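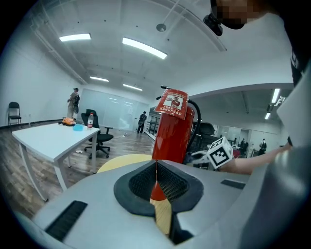 *A red fire extinguisher, label in Chinese.*

## About Usero

Usero is a small company that rents furnished rooms and apartments for stays between one month and one year. Our office is in Arnthorpe, on the second floor above the bakery, and most of our homes can be reached from it on foot or with one bus. We started with four rooms in one house. Today we look after 351 rooms, the smallest with space for a bed, a desk and a chair, and the largest with its own kitchen and a balcony.

Our guests are mostly people who come to Arnthorpe for work or study and do not want to sign a contract for many years. Many are nurses, engineers, language students and people who are waiting for their own house to be finished. We also have guests who came for one month and stayed much longer, and we are glad about each of them.

### How we began

The founders of Usero came to this country as tenants. They had to find a room in a language they were still learning, with a contract of many pages and a deposit which they saw again only after writing many letters. From this experience came the idea to rent rooms in a simpler way. The first contract we wrote had two pages. It has now four, as the law has changed and we have added a page about heating, but we still try to use words that a new arrival can read with a dictionary.

The name Usero does not mean anything in a language we know. It was chosen because it was short and could be said on the telephone without spelling it three times. We still have to spell it.

In the beginning we did everything ourselves, also the painting. Some of the older rooms have a yellow wall from that period. We offered to paint them white, but the guests who live there asked us to leave them.

### What is included in the rent

The monthly price covers the room, the furniture, water, heating, internet and the cleaning of shared areas. Electricity is included up to a fair limit that you find in your contract. We do not charge for the first set of keys. A lost key must be paid, and the price is written on the back of the key card.

Every room has a bed with a new mattress cover, a desk, a lamp, a wardrobe and curtains that really make the room dark. Kitchens have pots, plates, knives and a kettle. If you cook a lot, please tell us before you arrive and we will try to give you a house where the stove is large. In two of the houses there is a piano, which may be played until 8 in the evening.

The deposit is 600 for a room, the same for each guest and each length of stay. We return it within two weeks after you move out. If we keep a part of it, we send you a list with the reason and the cost of each item, and you may answer to this list before anything is final.

### Linen and cleaning

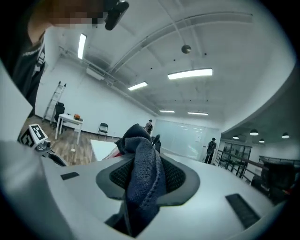 Bed linen and towels are the part of our work that guests write to us about most often, so we want to explain it well. You receive two sets of sheets and two sets of towels on the first day, and we exchange one set each second week. The washing is done by Hapeta, a laundry on the other side of the river that has worked with us from our second year. They wash with a soap without perfume, which we asked for after several guests told us about skin problems. For many years all our towels were white, and too many had to be thrown away after one bad stain. If you bring your own, a soft terry-like cloth in navy blue like the one in the photo is a practical choice, also for cleaning shoes or removing makeup. Please wash dark colors separately the first times.

The shared kitchens and bathrooms are cleaned every week by our own staff. They are employed by Usero directly and they have paid vacation. We ask guests to wash their own dishes and to take their food out of the refrigerator before leaving. Between two guests a room stays free for at least one night, even in the busy season, and in this time it is cleaned, aired and checked with the same list we use everywhere.

### Our houses

We rent in three parts of the city. The old center has the smallest rooms and the thickest walls. Near the hospital we have newer buildings with an elevator. The third part is Tallum, a quiet street of brick houses with gardens behind, where many families stay. The largest house in Tallum was once a school for sewing, and the wide tables in its dining room come from there.

Some of the houses belong to us and the others belong to owners who trust us with them. Roughly 80 percent of these owners have been with us for longer than five years. We visit every house once a month, always with notice, and we write down what must be repaired.

### Working together with guests

In our last yearly survey we received 1206 answers from present and former guests. The best marks were for quiet and for the speed of repairs. The lowest mark was for bicycle parking. We have since built a roof for bicycles at the hospital houses, and the one in Tallum should be ready in May.

### Contact and visits

The office is open from 9 in the morning until 5 in the afternoon, with a break at noon. You may come without an appointment, but if you wish to see a room, please write to us one day before so that we can ask the person who lives there. We answer in English, and in several other languages if the right colleague is at her desk. For water leaks and lost keys at night, call the number on your key card.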